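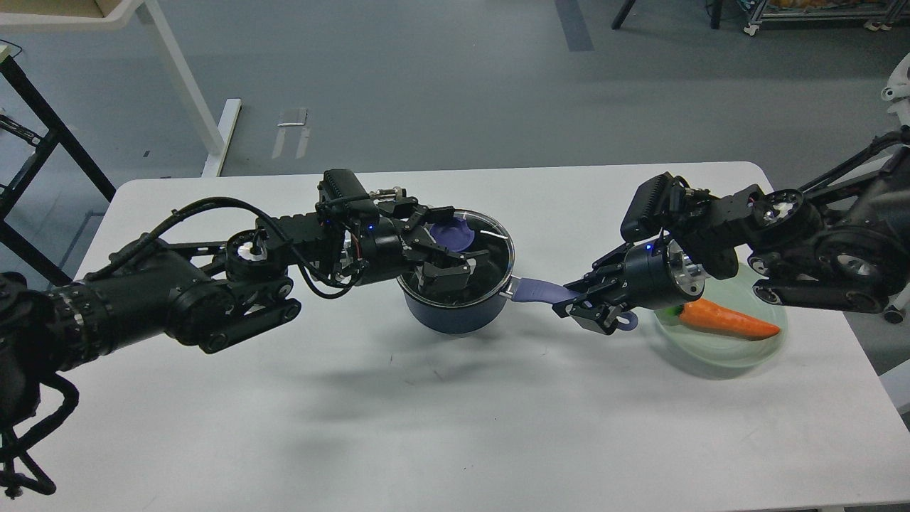 Re: [pillwood-robotics] Lid task – questions before I book the table

Hi all, hi Hafþór,

Sorry for the slow reply, I had your message open for two days and kept starting with the easy question and then wandering off to mess with the arms. Let me go through it properly, quotes first so people who joined this term can follow.

On 16 October 2025, Hafþór Eskildsen wrote:
> I read through the Flastness task sheet again and I'm confused about
> the cooking task. Is the right arm allowed to keep holding the pot
> handle the whole time, or does it have to let go before the carrot
> part? Also, why does our left arm start from that weird high pose? It
> seems like a lot of travel for nothing. And do we have enough
> recordings to train on or should I book the table for more? I can do
> evenings.
>
> One more, is there any money left? The finger pads look tired to me.

OK! The handle. Yes, you can hold it the whole time. Section 2 of the sheet only says the pot has to stay on the table and the lid can't be dropped. I read that four times because I was sure there had to be a catch. So the plan stays the way we sketched it: right gripper clamps the end of the handle and just stays put, left gripper goes for the knob, lid comes up and gets parked on the table, carrot goes in, lid goes back on. The right arm moving the carrot would mean letting go of the handle first, so for now I want the left arm to do all of it. It's slower, but we lose more points on a pot that spins than we do on time.

And the pot really does like to spin. The handle is long and the whole thing is pretty light, so if the left fingers touch the side of the knob on the way down everything turns a little, and then the knob isn't where the model thought it was. Holding near the tip of the handle gives us the most leverage, which is why I keep nagging people about where they grab it.
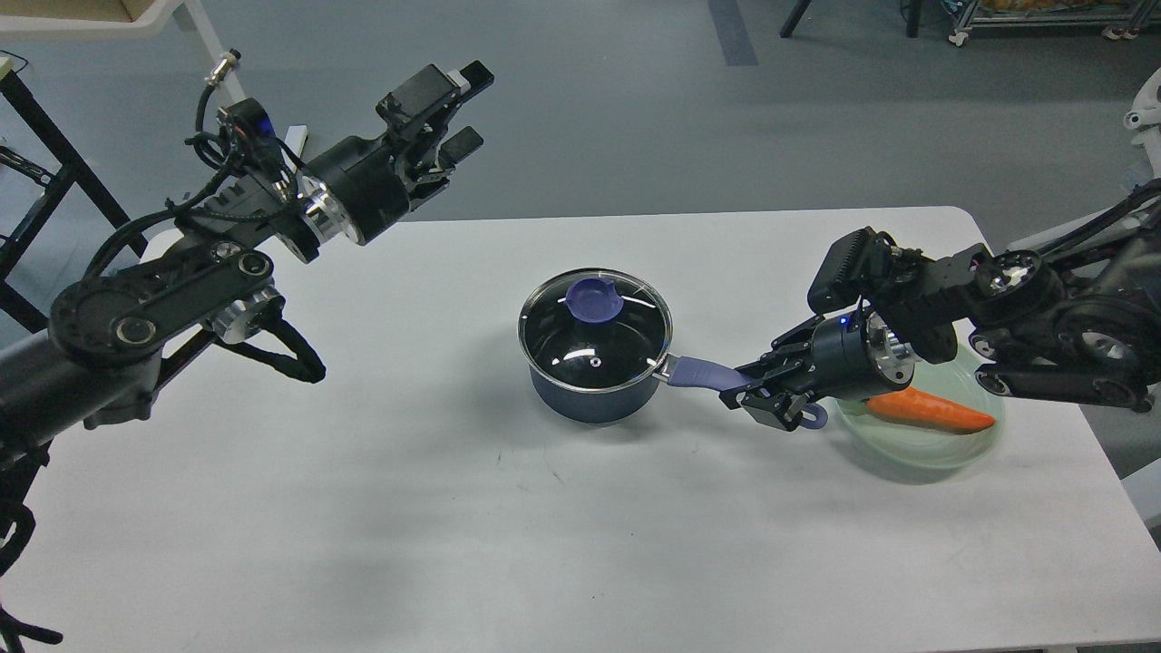 Right gripper on the handle, left one open and up out of the way.

About the high pose for the left arm: guilty, that was me. I tried a lower start and the wrist kept getting between the head camera and the lid. With glass that's bad news already (the ceiling lights make those white curves on it and the model gets very interested in them), and having an arm in the view made it worse. Yes, it costs us travel. If you can find a pose that's lower and still leaves the knob in view, please go for it – just save it under a new name in Tresow and don't overwrite mine. Somebody did that last December and I lost an evening to it, and I'm still a bit sore.

Recordings. We have 357 saved in Virág, which sounds great until you filter them. Only 88 are the full sequence with the lid back on at the end. The rest stop after the lid lift, or the person driving gave up halfway, or it's me sneezing and jerking the leader arm into the table. So yes please, book the table! What I'd love more of:

- carrot turned to different angles on the plate (we've got way too many lying sideways with the tip to the right)
- plate a bit farther from the handle, so the left arm gets some room to reach in
- pot moved toward the back of the table
- the lid going back on crooked and then getting fixed
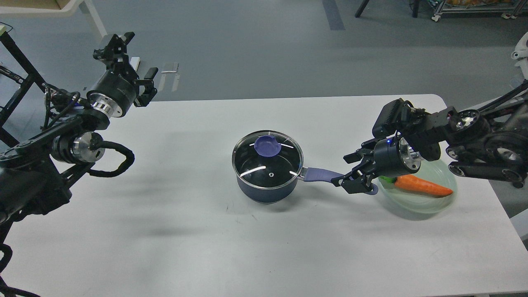
That last one matters more than it looks. Right now, if the lid lands off the rim the policy just sort of hovers there, like it's waiting for permission. I think it has never seen anybody nudge a lid straight, so of course it doesn't know you can. Even ten minutes of deliberately bad lids would be a help, and it's fun to drive.

Please write the grip position in the notes field when you record. "Near tip" or "middle" is plenty, I don't need a novel.

Money: we have $1,518 left in the Pillwood account and the entry fee is already paid, so new finger pads are fine. Get the softer ones if they have them, and send me the receipt before it goes through the wash. I'd hold off on anything bigger until we know about the van.

I'm in the lab most afternoons. If the left arm complains about its home position at startup, power it off, wait a bit, try again, and tell me if it happens twice in a row.

Still need a second person for the evening slots, so reply on the list if you want in. No experience needed, Hafþór or I will show you how to drive.

Mags
pillwood-robotics list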